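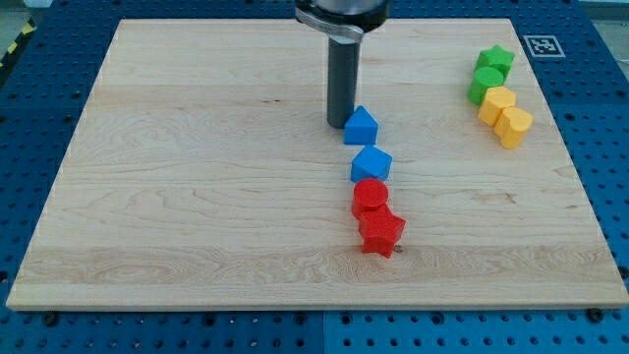
Blocks and Boards, 21 Jun 2018

Welcome to the Serwood gallery, and do stay a while! We began this page back in February, when Blagoje Mujić started sorting through our shape blocks (more than 200 of them) and kept finding ones he'd forgotten he loved.

Blue triangular prism, with a peaked top like a little house. Small hands always seem to want a roof first.

Blue pentagonal prism, a close neighbor in color — five sides take some patient sanding, and Blagoje will happily talk about it all afternoon.

Maple board, honey-colored, with long streaks and swirls in the grain and a few dark knots we're very fond of.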